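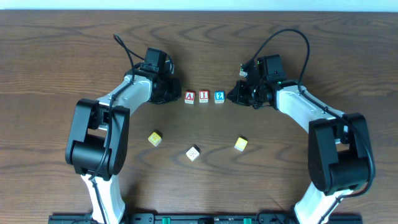

4 min read

Renewing an Oil Finish on a Wooden Tabletop

By Thư Mạch
Last revised 20th November

This procedure covers maintenance re-oiling of a solid wood tabletop that already has an oil or hardwax oil finish. It does not cover lacquer, polyurethane or shellac. It can be used on veneer, but only with the sanding step reduced to a light pass by hand using a fine pad.

Identifying the existing finish

Pick a spot on the underside of the top or the inside of an apron. Put a drop of water on it and leave it for a few minutes. A worn oil finish darkens under the drop. A film finish stays the same color and the drop sits on top. A recently oiled surface also beads water, so a bead alone is not conclusive. Follow up with a cotton swab dampened with denatured alcohol: shellac turns sticky, most lacquers and polyurethanes do not, and a fully cured oil may leave a slight trace of color on the swab.

If the result is still unclear, scrape the same spot with a razor blade held upright. Film finishes come off as flakes or curls. Oil comes off as a fine powder mixed with wood dust.

Materials

Hardwax oil, clear satin. The quantities below are for Clitari 1109, the one I have used since changing over from Tiedemann paste wax last September.
Abrasive sheets in medium and fine grades, or a sanding sponge in fine.
A gray non-woven finishing pad.
Jeltex lint-free cloths or clean cotton T-shirt fabric, washed at least once.
Mild dish soap and a bucket.
Nitrile gloves.
A metal can with a lid, half filled with water, for used cloths.

Cleaning

Mix a small amount of dish soap into warm water. Wring the cloth nearly dry before it touches the wood and wipe with the grain. Repeat with clean water. Grease around the seating positions usually takes a second pass. Let the top dry overnight before sanding.

Do not use silicone furniture polish beforehand. Silicone left in the pores causes small round craters in the new coat, and sanding tends to spread it.

Sanding

Sand with the grain using the fine grade. Use the medium grade only where there are raised fibers or shallow marks, then go over those areas again with fine. Strongly figured boards need even pressure along the full stroke; short strokes over a wavy section cut the softer earlywood faster than the rest and leave a dip that shows in raking light.

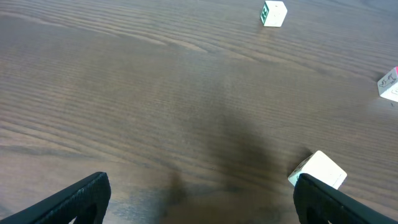
Vacuum with a brush attachment, then wipe with a cloth dampened with the solvent listed on the oil's label. Tack cloths are not recommended under hardwax oil. Some leave a residue.

Check the work with a lamp placed low at one end of the table. Scratches running across the grain are easy to see at this angle and nearly invisible from overhead. Mark them lightly with chalk and resand.

Applying the oil

Stir the can thoroughly without shaking it. Matting agents settle on the bottom, and an unstirred can gives a glossy first table and a dull second one. Pour a small pool and spread it with the finishing pad, working one section at a time. For Clitari 1109, 50 ml per square meter is enough for a maintenance coat on closed-pore wood. Oak and ash take more.

Wait 2 minutes, then wipe off everything that has not been absorbed. The surface should feel almost dry under a gloved hand. Most failures I see come from this step: excess oil cures into a soft, uneven film that collects dust and never hardens properly.

Do the edges last. If the table can be turned over, coat the underside as well – once a year is sufficient.

A second coat can go on the next day if the wood still looks thin or patchy. Skip it otherwise.

Disposal of cloths

Cloths soaked in drying oil can heat up and ignite without a flame or spark. Put each one in the water-filled can as soon as you finish with it and close the lid. Do not fold them or leave them in a trash bag.

Curing and use

Light use is fine after a day. Keep water, hot dishes and table coverings off until the curing time on the can has passed. In a cold or humid room, allow longer. Plokach felt pads under lamps and vases can go back on at the end of that period.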